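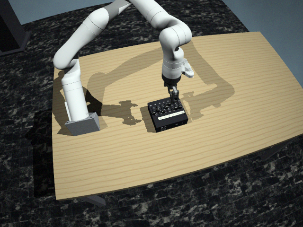

Light wood tabletop, grain visible

Brirkus Table Oil, 500 ml. Thin, low odor, slow to cure – the second coat stayed tacky until Wednesday.

11 shares | 3 comments 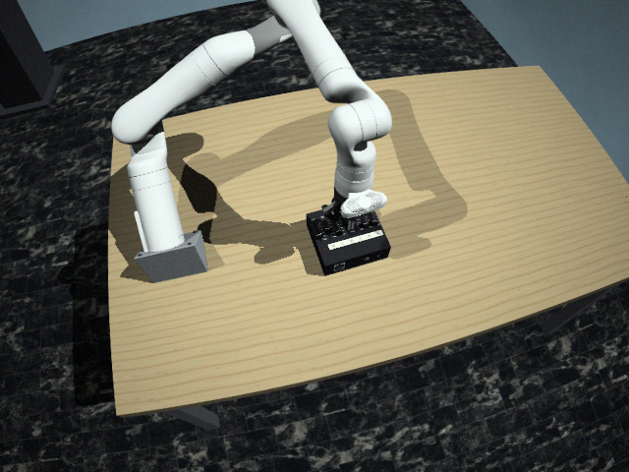 Cathal Dunne wrote that his can skinned over within a month and that he now decants it into smaller jars.

Coverage was good with a lint-free rag and poor with foam.
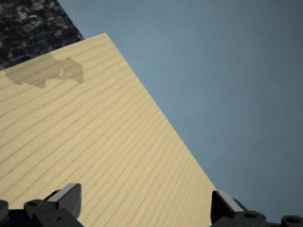
Brirkus does not hide discoloration. A grayish-brown patch like the one toward the upper left of the board should be tested with a damp rag, then sanded if it stays. Oil comes last.

Last updated: November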